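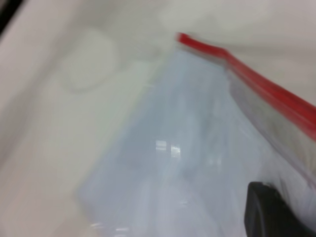
Santeri Peltonen started building his robot arm in November, in the shared workshop at Kurkbridge, and he says he would not have started if he had known how much of the work would be about plastic bags.

"I thought the motors would be the hard part," he says. "The motors took me a couple of weekends. Bags have taken everything else."

Peltonen is 59 and repaired office copiers for most of his working life. He had never built a robot before this one. The arm is his own design, put together from hobby servos, aluminum bar and brackets he cut on the workshop's band saw. The gripper has black fingers and a small camera mounted at the wrist, so that the pictures it takes move with the hand. He calls the whole thing Tutier, a name he will not explain beyond saying that it was on a box.

The goal is modest. He wants the arm to pick up a zip-top bag of small parts, carry it to a bin and let go. His own garage is full of such bags, and he would like to have them sorted before he moves the shelves.

"A block of wood is easy. It has sides, you close the fingers on the sides, and it comes up," he says. "A bag lies flat. You can see straight through it. The camera looks at it and mostly sees the table."

His first attempt at a fix was color. He switched to bags with a red zipper seal and wrote a short program that looks for the red and steers toward it. That gave the arm something to aim at, and it also put the fingers near the thick part of the plastic, where there is more to hold on to. The trouble is speed. When the wrist is moving, the picture smears, and the red band comes out wider than it really is.

"So now it moves, stops, looks, and moves again," he says. "It's slow. I can drink half a cup of coffee during one pick. But I'd rather have slow."

He keeps a count in a spiral notebook. The target he set himself is 1000 tries, written down one at a time with the result next to each. Over 24 of the early ones ended with the fingers pushing the bag along the table without lifting it. He fixed most of that by lowering the hand a little before closing and by gluing thin rubber to the inside of the fingertips.

Lighting has been the other long job. The workshop has bright lights overhead and he is not allowed to change them, so he has tried moving the arm, tilting the camera and working in the evening with half the lights off.

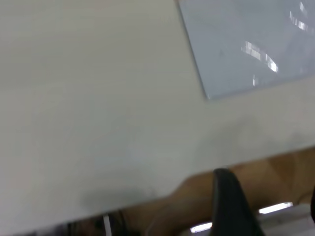 Glare is what he talks about most when the subject of the camera comes up. "People think a dark room is the problem for a camera. For me it's shine," he says. Anything glossy on the off-white tabletop picks up white streaks from the lights, and a pale blue sheet like the one lying there shows several of them at once. The program used to treat bright spots as edges and go after them. He now has it throw out anything that is pure white before it does any other work, and he says that one change saved him more trouble than the previous month of adjusting.

Help has come from other people at the benches. A member named Tuominen lent him a bench power supply after his own kept cutting out, and Finen, who builds model boats, showed him how to route the wrist cable so it would not catch on the elbow joint. Peltonen says he had broken that cable three times by then.

He reckons he has spent 61 evenings on it so far. His wife has asked whether it would be quicker to sort the bags by hand.

"It would," he says. "I could do the garage in an afternoon."

The next change is a softer set of fingers, molded in silicone, which he hopes will pinch a thin edge better than the stiff ones. After that he wants to try two bags lying on top of each other. He has a page in the notebook set aside for it, with nothing written on it yet.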